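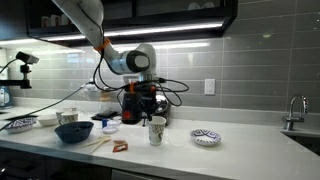 5 Setting up the kitchen cell for a public demonstration

This section covers the preparation, running and closing down of the kitchen cell when visitors are present. It applies to open days, school visits and customer demonstrations at the Grutville site. For normal operation without visitors, use section 4.

The steps assume that the arm has been installed and calibrated as set out in section 3, and that the Flarnel control software is already loaded on the operator's computer. Two trained members of staff are needed: an operator, who stays at the computer, and a host, who stays with the visitors. The operator must not act as host, even for a short time.

5.1 Before visitors arrive

1. Switch on the under-cabinet lighting and leave it on. The cameras are set for this light level. The ceiling lights may be on or off, but must not be changed once step 6 is complete.

2. Check that the floor barrier is in place and that its gate is latched. The barrier line is the yellow tape, not the edge of the worktop.

3. Press the emergency stop on the operator's desk, confirm that the arm will not move, and release it. Repeat with the host's hand-held stop.

CAUTION: If either stop fails to hold the arm, cancel the demonstration. Do not carry on with one working stop.

4. Follow the cables from the gripper back along the arm by eye. The loops at the wrist must be free to swing to both sides. A loop that is tied too tightly will pull on the connector when the wrist turns; one that hangs too low can catch the rim of a bowl.

5. Check the camera stand at the left-hand end of the counter. The clamp should not turn under light hand pressure. If it does, tighten it and run the camera check again.

6. In Flarnel, open Cell > Camera check and wait for the green mark beside each camera. If a mark stays amber, wipe the lens with a dry cloth and repeat.

7. Set the arm speed limit to 200 mm/s. Higher limits are locked while Visitor mode is on.

NOTE: Visitor mode does not switch itself on. Select it from the start page before step 7, or the limit will go back to its former value when the program is loaded.

5.2 Laying out the counter

The demonstration is meant to show handling on a worktop in everyday use, so the dishes are set out without a fixed grid. Bowls, cups, a patterned plate, chopsticks and small packets are all suitable. Some overlap between items in the camera view is acceptable.

1. Place the larger bowls towards the left and leave a clear space on the right for the item to be put down.

2. Stand the paper cup in the centre, near the front of the counter and under the gripper's waiting position. Use a new cup for each visit. Paper cups soften after repeated gripping and the force reading becomes unreliable.

3. Keep tall glass items at the back, against the tiles.

4. Unplug the kettle and the rice cooker at the wall. Both may stay on the counter, and the program treats them as obstacles. Neither is picked up or switched on during a demonstration.

5. Make sure that all cups and bowls are empty.

CAUTION: Do not use liquids on the worktop. The gripper and its cable connectors are not sealed.

6. Select Scan counter. The list of detected items appears on the right of the screen. If an item is missing, move it slightly away from its neighbour and scan again. Chopsticks are the item most often missed – turn them so that they lie at an angle to the front edge of the counter.

5.3 Running the demonstration

1. The host brings in the group. No more than 6 visitors may stand at the barrier at one time. Larger parties wait in the corridor and change over between runs.

2. The host points out both emergency stops and asks visitors to keep bags and coats behind the yellow tape.

3. When the host gives a clear spoken signal, the operator loads program 273 (Pick and place, mixed tableware) and presses Start.

4. Let the program complete a full run before taking questions. The operator should watch the arm throughout and not the screen.

5. If visitors wish to choose the next item, they may name it from the list on the wall display. The operator then selects it by hand. Visitors do not use the computer.

6. If an item is dropped, press Pause, then Hold. Wait for the brake indicator to show before opening the gate. Broken pottery must be cleared completely, and the counter scanned again, before the run continues.

NOTE: A pause of up to two seconds before each grip is normal. The software is comparing camera views. Hosts may wish to mention this, as visitors often take it for a fault.

5.4 Faults seen during demonstrations

Arm stops above an item and does not close the gripper
The item is wider than the set opening. Choose another item, or scan again with the item turned.

"View blocked" message
A cable loop or the arm itself is hiding the item from the cameras. Send the arm to the waiting position and try again.

Item detected twice
Usually a reflection in the glossy tiles. Move the item forward from the wall.

Program ends without a message
Save the log before restarting. Send it to Giltenia support with the Tomić controller's serial number, found on the inside of the cabinet door.

5.5 Closing down

1. Send the arm to the parked position and switch off motor power.

2. Turn off Visitor mode. Enter the number of runs and any stops in the cell log.

3. Clear the dishes, throw away the paper cup and wipe the worktop with a damp cloth. Keep the cloth away from the wrist connectors.

4. Switch off the under-cabinet lighting and lock the barrier gate. Return the gate key to the site office.

Section last revised July 14, 2024.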